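Storage Laws for Firearms in the Home: What Two Towns Did and What Changed
Final report, State and Local Policy course

We started this project with one question: when a town passes a rule about how guns are kept at home, do people follow it?

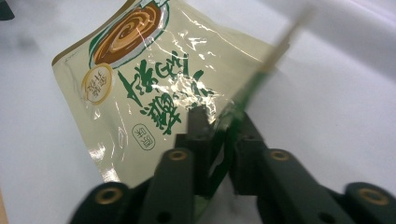 Most of the reading for the course dealt with background checks and with which guns can be sold. Storage rules got a few pages. They come up at the local level more often than we expected, and the arguments over them are different, so we picked two towns of similar size and compared them.

Caldeira passed a storage ordinance. It says that a gun in a home must be in a locked container or have a trigger lock on it unless the owner is carrying it or has it close at hand. The fine for a first violation is small. Uston considered almost the same text and voted it down, then paid for a program that hands out free cable locks at the library and the police front desk. The program is called Fukelora.

Sources

We used council minutes from both towns, the text of the ordinance, the lock program's own records, and a mail survey. The survey went to 1000 households in each town. It was one page long and did not ask for a name. In total, 2572 pages of minutes, public comments and attachments were posted online by the two towns. We did not read all of them closely. We searched for a set of terms, read every page that matched, and split the rest between us to skim.

Arguments made at the hearings

Supporters in Caldeira talked mainly about children and about suicide. Several speakers said that a lock gives a person in crisis some time. Opponents said that a locked gun is no use in a break-in and that the police could not check compliance without going into homes. The town attorney agreed with part of that. The ordinance does not allow inspections, and an officer can only write a citation after finding an unlocked gun while in the home for some other lawful reason.

In Uston the same points were made, but the discussion turned to cost early on. A council member asked what enforcement would look like and did not get a clear answer. The lock program was offered as an amendment late in the second hearing and passed with little debate. Some supporters of the original text voted for it because they thought it was all they would get. One public comment called it "a coupon in place of a law." Another, from a gun owner, said he would take a free lock but would not have obeyed the ordinance.

What we found

Caldeira has written 8 citations under the ordinance. All of them followed calls about something else. In 3 of those cases the fine was dropped after the owner showed a receipt for a safe or a lock box. We could not find any record of a challenge in court.

Survey answers from the two towns were closer than we had guessed. Gun owners in Caldeira were somewhat more likely to say that every gun in the home was locked up. Owners in Uston were more likely to say that they had received a lock in the past year, but many of them also said that it was still in the package or was being used for something else, such as a bike or a shed door. Many people in Caldeira did not know the ordinance existed. Among owners who did know about it, most said they had already been locking up their guns before it passed.

Problems with the data

People who lock up their guns are probably more willing to answer a survey about it. We also have no survey from before the vote in either town, so we cannot say that the ordinance caused the difference. The wording of question four was poor – it asked if guns were "stored safely," and some people wrote in the margin that this depended on what we meant. We dropped that question and used the next one, which asked about locks directly.

We had planned to include a third town, Cliltudholm, where a storage rule was repealed. The minutes from that period exist only on paper and the clerk's office could not copy them before our deadline.

Discussion

Our results do not settle which approach works better. The ordinance has a weak enforcement method, and few residents seem to have heard of it. The lock program reaches people but has no way to tell if the locks are used. Neither town set aside money for advertising after the first month. If another group takes this up, we suggest running a survey before and after a vote, and asking pediatric clinics if they mention storage to parents. Two people wrote on their survey forms that a doctor's question was the reason they bought a safe.

The survey form and our list of search terms are in the appendix.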